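Two-factor codes by text message should have been retired by now

My bank sent me a six-digit code last night. So did my pharmacy, my phone company and a site called Plirkus where I once bought a set of drawer handles. All four codes came by text message, and all four companies would tell you this keeps my account safe. I think it keeps my account a little safer than it was in the days of a password alone, and I think most people have been led to believe it does a lot more than that.

A code sent by text proves one thing. It proves that whoever is logging in can read messages sent to a certain phone number. A phone number is not a phone. It belongs to the carrier, and the carrier can move it to another SIM card in a few minutes if the person asking sounds convincing enough. People who do this for a living are convincing. They have your address and your birth date, and the last digits of a card that leaked from some store years ago. They call in October as if they were you, and they say they dropped their phone in a lake.

I used to do phone support for a hosting company called Prastell. We had 14 people on the evening shift, and every one of us was judged on how fast we closed a call. I never handed an account to a thief as far as I know, but I also know how I felt at 9:40 p.m. when someone was upset and had most of the right answers. I wanted to help, and I wanted the call to end. The security of thousands of websites rested on how tired I was. Carriers hire people in the same position and pay them about as well as we were paid.

The other weakness is simpler. If a fake page can get you to type your password, it can get you to type the code too. The page passes both along to the real site while the code is still good, and then the thief is in. The code did its job perfectly. It went to the right phone, the right person read it, and the right person typed it into the wrong place.

App codes are better. They don't travel over the phone network, so moving your number does nothing for the attacker. I moved most of my accounts to an authenticator app called Kamel a while back, and the whole job took an evening. But app codes fall to the same fake page. If you can read a number off a screen and type it, you can type it for the wrong people.

Passkeys and hardware keys are the things that fix this. A passkey is tied to the site it was made for. When you land on a lookalike address, your browser checks and finds nothing to offer. You don't have to notice that an "l" has been swapped for a "1" in the address bar. I have been reading about security for a long time and I still miss that kind of thing, particularly before coffee. Any system that asks people to be alert every single time is going to fail some of the time.

So why is the text message still the default? Companies will say it's what customers know. There is some truth in that. My father can read a text and copy a number, and I would not want to walk him through a hardware key over the phone. But he also unlocks his tablet with his fingerprint twenty times a day, and using a passkey feels nearly the same to him. He set one up at his credit union and never mentioned it again. That's about the best review he gives.

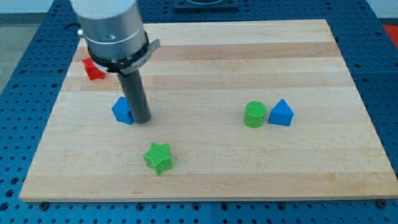
I suspect the real reason is cost, and specifically the cost of people getting locked out. Text messages make recovery easy for the company. You lost your phone, the carrier gave you a new one with the same number, and your codes start arriving again without anyone at the company lifting a finger. With passkeys, somebody has to think about what happens when a customer loses everything at once. That takes planning and staff, and it's a hard thing to get money for when the current setup looks fine on paper.

I have some sympathy here. Recovery is hard, and a company that gets it wrong will hurt honest customers. I got locked out of Pido, the photo storage service, after replacing a laptop, and I had 502 pictures in there that I had not copied anywhere else. It took four days and a lot of forms to get back in. I was angry the whole time. Looking back, I would still take the forms over a system that lets anyone with my phone number walk in.

What bothers me most is when the stronger option exists and the site drags the weaker one along behind it. You add a passkey and feel good about it, and then you see a small link on the login page that says "Try another way." Click it and a code goes out by text. The passkey is now a convenience for you and no obstacle at all to anyone else. If a site lets me add a passkey, it should let me turn texts off, and the switch should be somewhere I can find it.

My own password manager has 309 logins in it. I'm not going to fix all of those, and I doubt anyone would. I started with email, because a reset link for nearly everything else goes there, then did the bank and the phone carrier. Most carriers will let you put a lock on your number so it can't be moved without an extra step, and it costs nothing to ask.

As for Plirkus, I don't much care who gets in. They can have the drawer handles. But I did go in and remove my saved card, and I'd suggest doing the same on any site that still treats a phone number as proof of who you are.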